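How I Pack Snack for Our Preschool Room

Every family at our preschool gets a turn as snack parent, and my first one was a mess. I showed up with a melon and no knife. Now I have a routine, and Socorro Huanca asked me to write it down for the new families, so here goes!

Step 1: Read the allergy sheet

It's taped inside the cupboard door by the sink, and it changes. Take a picture of it the week before your turn. In January we added sesame, and I had already bought two boxes of sesame crackers (we ate them at home for ages).

Step 2: Shop for boring food

I spend as little as I can and stick to stuff they know — bananas, cheese, plain crackers. Keep anything packaged in its own wrapper so the teacher can check the ingredients herself.
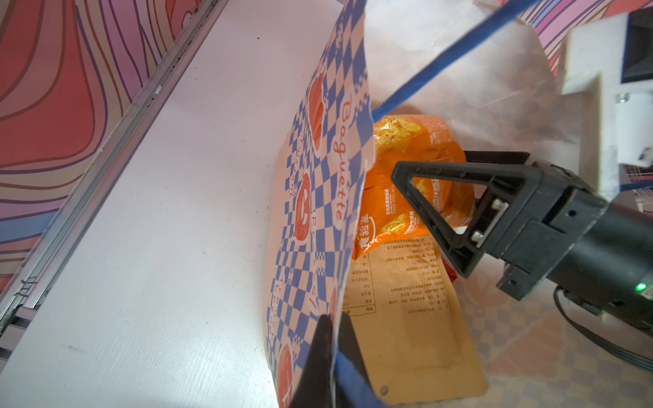
Step 3: Pack it the night before

Fruit goes in one tub, dry things in another. I cut grapes the long way, in quarters, and I do it in front of the TV. Write the room name on every lid, or your tubs will go home with the toddler class. Mine did, twice.

Step 4: Let the kids serve

Put out the small tongs and let them pass the bowl. It's slow and crackers hit the floor — bring extra. My son loves being the napkin person.

If you get sick, text Yolanda Villca and she'll swap you with another family.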